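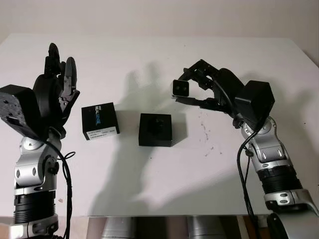
How long do I have to wait before painting over joint compound?

Give it a full day after the last coat, longer if the room is damp, and prime it before any color goes on. The can of paint that says it doesn't need primer has never met joint compound.

Asked by Babita Pant, in Walls and Ceilings

I rent out the upstairs of a house in Clinton and the last tenant was fond of hanging things. I filled the holes in June, sanded, wiped everything down with a damp rag and rolled on two coats of eggshell in the same white that was there before. Same can, even. Now every patch shows up as a dull spot when the sun comes in, from 2 in the afternoon until dinner. At night it looks perfect, so I could rent it to a bat.

Do I put on a third coat, or did I do something wrong further back? I skipped primer. I have a feeling I'm about to hear about that.

3 answers

Gülizar Ağca
Accepted answer

You're about to hear about that.

Joint compound is thirsty. It pulls the paint in and leaves less of it on the surface, so the sheen comes out flatter over the patch than over the old paint next to it. Painters call it flashing. A third coat sometimes hides it and sometimes gives you the same dull spots with more paint on them.

What I'd do: scuff the patches and a few inches past them with fine sandpaper, dust off, then prime the spots with a drywall primer. Feather the edges out with a nearly dry roller so you don't trade dull spots for ridges. Let it dry as long as the label says. Then paint the whole wall corner to corner. I know you want to touch up only the patches. Eggshell doesn't touch up well, and you'll be back here asking about rectangles.

While you're at it, hold a lamp flat against the wall after dark and look along it. If you see humps, your problem is also sanding. I did a stairwell of 17 patches without checking that way and I still go up those stairs looking at my feet.

41 people found this helpful

dwivedi_drywall

Flat paint. Use flat paint. Landlords want eggshell because it wipes clean, then they repaint between tenants anyway.

Gülizar's way is right if you must have a shine.

Reply from Babita Pant: I must have a shine. The last people had a toddler and spaghetti.

12 people found this helpful

luniron

just turn the couch so it faces the other wall

Reply from Babita Pant: It's unfurnished.

Reply from luniron: curtains then

3 people found this helpful

Update from Babita Pant: Primed the spots, repainted the long wall corner to corner, and the dull spots are gone at the bad time of day. The lamp did find humps, two of them, beside the closet. I have decided that is where the coat rack goes. Still have the short wall to do and half a can left.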